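Prirka: why the protective stop was ignored

Student project report, Humton
Katalin Medve and Eero Heinonen
Supervisor: Hilkka Jääskeläinen
Submitted Thursday, April 15, 2021

1. Background

Prirka is our name for a simulated table-clearing task. A single arm with a two-finger gripper stands beside a dining table, and the software has to approach an ornament on a mat, close on it and lift it. We chose a household table so that the arm would have to work among other objects, and we chose an ornament because it is the sort of thing that would be damaged by careless handling in a real house.

The original aim was to compare two grasp planners. That comparison is not in this report. During the first long session the arm pushed against the ornament and went on pushing after the force monitor had told it to stop, and the rest of our time went into finding out why. Hilkka Jääskeläinen agreed that we should write up the fault and leave the planners for another group.

All the work was done in simulation and no hardware was involved at any stage. The fault would have been a safety matter on a real arm, though, and the same stop code was due to be used on the bench arm in the Strachan lab in August. We have treated it as a safety report for that reason.

2. How the stop is supposed to work

There are three programs that matter. The simulator moves the arm and the objects. The force monitor reads the contact force at the wrist and publishes a stop message when it goes over the limit, which we had set at 33 newtons. The motion server, called Plivard, sends joint targets to the arm and is supposed to hold position as soon as it gets a stop.

Plivard was written by last year's group and we took it over without changes. It has a check at its input which throws away any message that is too old. The limit is five seconds. The idea is sensible – if the network hangs and then delivers a pile of old commands at once, you don't want the arm to act on all of them.

What we did not know was that the same check was applied to stop messages.

3. What happened

The first 15 runs of the session looked normal. Several of them had a stop in them, and each time the arm held position as it should. In run 16 the gripper came in with its fingers not far enough apart, met the side of the ornament and kept going. The force monitor tripped. The arm did not hold.

The log for run 16 shows the monitor publishing stop messages the whole time, one for each control step, and the motion server still sending new targets. This went on for 4,000 control steps, until Eero noticed that the force plot had gone flat at the top of its scale and closed the simulator by hand.
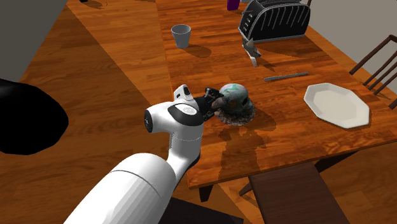

Elli Pelkonen, reading a draft of this section, wrote in the margin that 4,000 steps is a long time for two people sitting at the same desk to miss a flat line, and that the report ought to say what we were doing. She is right that it belongs here. We were editing the planner settings for the next batch and had the force plot open behind another window. There was no sound or colour change when a stop was published. We had assumed that a stop would be obvious because the arm would be still, and an arm that is pushing against something it can't move also looks nearly still.

After the restart we repeated run 16 with the same starting positions and the same random seed. The gripper made contact in the same way, the monitor tripped, and this time the arm held. We repeated it again and got the same result. At this point we wrongly put the whole thing down to a crashed process and carried on with the session. The fault came back later in the day, on a run with a different starting pose.

4. What we ruled out

The force limit. We first thought the limit might have been overwritten by a settings file. It had not been. The value in memory matched the value in the file each time we printed it.

The force reading. Blažena Rusnák suggested that the simulated sensor might be reporting in the wrong frame, so that a sideways push was counted as a small one. We checked this by pressing the gripper against the table edge from different directions with the motion server switched off. The readings were slightly noisy but the size of the force came out the same from every side.

The ornament. Its collision shape is simpler than its visible surface and the mat has its own shape underneath. We spent nearly two days on this, which was too long. We swapped in a plain box, with and without the mat, and were able to get the fault with both. Nothing about the object makes any difference to it.

The planner. Both planners can produce a bad approach that touches the side of the ornament. That is a separate weakness and it explains why there was contact at all. It doesn't explain why the stop had no effect.

5. The cause

The thing that had changed when we restarted was the clock.

The force monitor stamps its messages with simulation time. Plivard works out the age of a message by comparing the stamp with its own clock, which counts real seconds from start-up. If the simulation runs exactly at real speed the two agree. Ours ran slightly slow whenever the gripper was near an object, when there were more contacts to work out, so the simulation clock fell a little further behind in every run and never caught up.

By run 16 the gap had passed five seconds. From then on every stop message looked too old, and Plivard threw it away at the input. It did write a line to its debug log when it did so. The debug log was switched off by default.

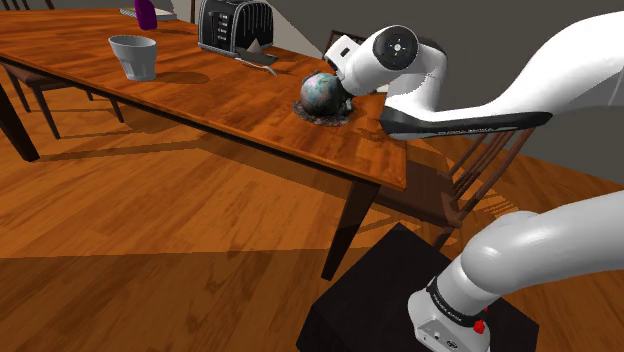 Ordinary motion was not affected, which made the fault hard to see. The planner runs on the same machine as Plivard and stamps its targets with real time, so targets were always accepted. The only messages being dropped were the stops. Once the gap was large enough, the arm could be told to move and could not be told to hold.

We confirmed this by adding an artificial delay to the simulator so that the gap grew quickly. The stop failed as soon as the gap went past the limit and at no point before it. With the delay taken out and the simulator restarted, the stop worked again. We could then turn the fault on and off as we liked.

6. Changes made

Stop messages no longer go through the age check. An old stop is still a stop, and the worst that can happen is that the arm holds when it didn't need to.

All the programs now take their time from the simulator. We had to change the start-up order for this, because Plivard will otherwise begin before there is a clock to read. If it gets no clock it now refuses to start.

Plivard has to hear from the force monitor regularly and will hold position if it doesn't. Before this change, a monitor that had died and a monitor that was happy looked exactly the same from the motion server's side.

A hold now stays on until someone clears it at the keyboard. Under the old code a hold ended as soon as the force dropped below the limit, so the arm could back off slightly and start again. We didn't see this cause trouble, but Hilkka asked for it and we agree with her.

Any message dropped for age is written to the main log and turns the status bar red.

7. Tests after the changes

We reran the whole session from the same seeds, including the artificial delay. The gripper approached the ornament from the left, from the right and from above, and we also set some approaches to make contact on purpose. The arm held on every run where the monitor tripped. We then killed the monitor by hand in the middle of an approach and the arm held there too.

There were some holds that we had not wanted. Most came from the regular check on the monitor, when the simulator paused to load something and the monitor went quiet for a moment. We lengthened the allowance a little and they became rare. We have left the remaining ones alone.

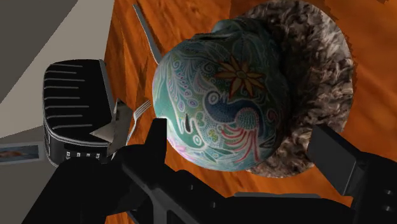 Could the same fault happen on the bench arm, where there is no simulation clock?

It could, by another route. The bench arm's controller and the lab PC each keep their own time, and if they drift apart by more than the limit the old code would drop stops in just the same way. The new code would not, as stops skip the check. The bench arm's own emergency stop button is wired separately and doesn't depend on Plivard at all, but it needs a person standing next to it who is paying attention, and section 3 shows how well that went with us.

8. Limits of this work

We only tested one arm model and one table layout. We did not test what happens if a stop message is lost altogether on a busy network, apart from the case where the monitor dies. The force limit was picked by trial and error early on and we have no evidence that it is a suitable value for handling breakable things. The next group should set it again from measurements.

We also did not go through the rest of Plivard line by line. The age check was in a shared function used by every input, and there may be other messages that should not be passing through it. Gripper release is the one we would look at first.

9. Handover

The corrected code is in the Prirka folder on the project drive, with the old version kept beside it so that the fault can be reproduced. The run 16 log is there in full. To see the fault, start the old version with the delay setting on and leave the force plot where you can see it.

Thanks to Blažena Rusnák for the sensor check and to Elli Pelkonen for reading the drafts.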